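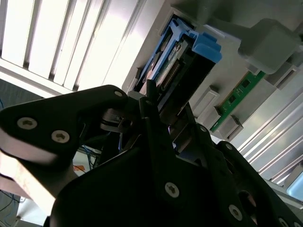
Unit 4 Handout: From Wrist Camera to Drive Pull

Robot Software Lab, notes by Nuria Gebru

Welcome back, everybody. Last time we got as far as moving the arm to a pose above an open computer case and stopping there, which I know felt like a lot of typing for very little motion. In this unit we go into the case. The task is removing a hard drive held by a blue plastic caddy or bracket, and the point of it, for our purposes, is to see how perception, planning and control hand work to each other when there isn't much room and most of the surroundings are shiny.

Please read sections 1 through 3 before you come to the Admasu lab, and bring your notes from Unit 2 on frames and transforms. You will want them, I promise!

1. Perception: finding the part you mean to hold

Your starting code uses the Pirnon detector, which takes a wrist camera image and gives back a mask and a confidence for each class it knows. The class we care about is called caddy. Bright blue plastic against gray metal sounds like a gift, and a plain color threshold will get you surprisingly far on a good day, so I do let people try it first. Then think about what else in a computer is blue. Cables can be blue, ports can be blue, small plastic tabs on a power supply can be blue. A threshold will happily return all of them as one target with its center hanging in empty air between the real ones.

So we use color as a hint and shape as the decision. Take the mask, throw away regions that are too small, fit a rotated rectangle to each one left over, and compare its long and short sides with the caddy model in the config file. Do the comparison in the case frame and not in pixels. The camera rides on the wrist, so when the wrist rolls, the whole computer appears to tip over, and code that assumes the handle is "at the top of the image" will be wrong about half the poses you plan.

Two more things about light. An overhead fixture that gets into the view will pull the exposure around, and heatsink fins and bare brackets throw back bright stripes that move as the camera moves. Lock the exposure once you are at the viewing pose. If you let it float, the confidence wanders during the approach and your state machine starts flickering between "found" and "lost," and you will spend a whole evening blaming the planner (I have done this, more than once).

2. Masking out your own gripper

The fingers are in the view nearly all the time, and on a close approach the gripper can fill the lower half of the image. Our fingers are black, and so are many cables and drive bodies, so the depth step will sometimes glue them together into one lump. Build a self mask from the joint state: project the gripper meshes into the camera using the current finger opening, grow the outline a little, and drop those pixels before you do anything else.

Check the mask at two finger openings at least, fully open and nearly closed. A mask that is right at one opening and wrong at the other usually means you are reading the commanded opening instead of the measured one.

3. Planning: getting in without dragging anything along

Zillanix does our collision checking, and it does it well for rigid things. The chassis walls, the drive bays, the power supply and the board all go in as boxes or meshes. Cables are where I'd like you to slow down. 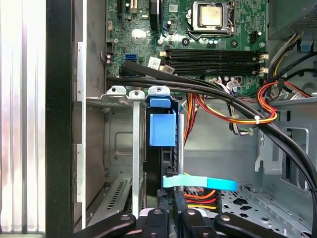
We don't try to model each wire. We put a soft volume around any region the detector labels as cable, and give the planner a cost for passing through it that rises the deeper it goes. The cost is a number you choose. Set it too high and Zillanix will report no path at all in a crowded case; set it too low and it will cut straight through a bundle to save a few degrees of wrist rotation. Start from the value in the file, change it a little at a time, and write down what you tried.

For the approach itself, please split the motion into four named segments:

approach – free motion to a standoff pose, full collision checking
align – straight-line motion until the fingers are either side of the caddy, speed limited
grasp – close to contact, with a force limit
withdraw – straight out along the bay axis, no rotation until clear

Naming them matters more than it seems to. When something stops halfway, the log says which segment it was in, and you and I can have a useful conversation about it. Remember too that a drive may still have a power or data lead plugged into it. Your plan should check for a connector before withdraw is allowed to start, and if it finds one it should hold and ask the operator.

4. Control: the last little bit

The align segment runs a visual servo loop at 20 Hz. Each tick takes the newest caddy pose, compares it with the desired one, and sends a small velocity command to the arm. If the newest pose is older than two ticks, command zero and wait. Don't extrapolate – I know it's tempting, and on a smooth table it would be fine, but next to a circuit board I would like the arm to be a bit timid.

During grasp the camera is of very little use to you, so switch over to force. The limit in the starter file is 22 newtons. You may lower it. You may not raise it without coming to find me first.

5. What to turn in

Your self mask code, the cable cost you settled on with a short paragraph on how you got there, and one Soston log of a complete run with all the segments labeled. Replay the log yourself before you submit it. Soston will cheerfully save a file with the camera topic missing, and I can't grade align without images.

Pairs are fine, up to 4 people if the lab is crowded. Put every name on the first page.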